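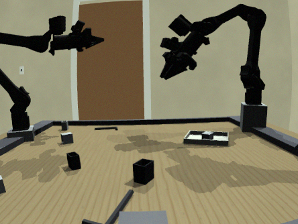 Friday, April 3, 2020

Gretcombe opens its two-arm teaching kit to everyone

Hi all, Chih-ming Yu here, and I finally get to share this one! As of today, anybody can download Jendard, our tool for showing a pair of robot arms a job by remote control. You move the controls, the simulated arms follow, and every move gets saved as a demonstration. 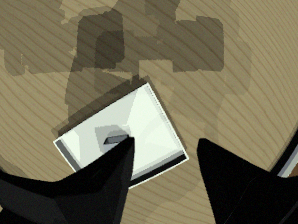 We started small (picking up a block, setting it in a tray) and by the end of March we had nearly 2000 demonstrations saved. My early ones are pretty clumsy, and I left them in. The folks at Tovov ran the beta with us and talked me into slower default arm speeds, which I fought for 4 days before giving up.

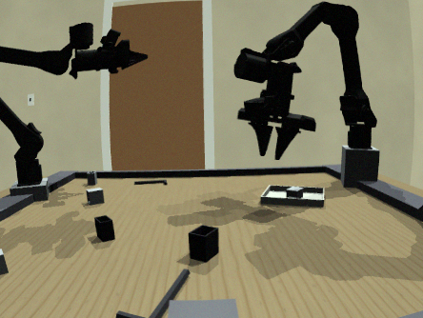
The download comes with seven starter tasks and a replay button, so you can watch your own run again and toss it if you don't like it. Ó Ceallaigh is handling support, and they're quick!
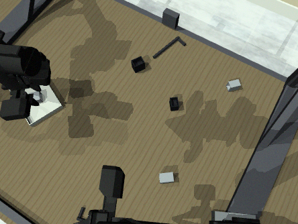

Do I need a real robot to try it?

A regular computer is enough, and all seven starter tasks run in simulation.

Press contact: Chih-ming Yu, Gretcombe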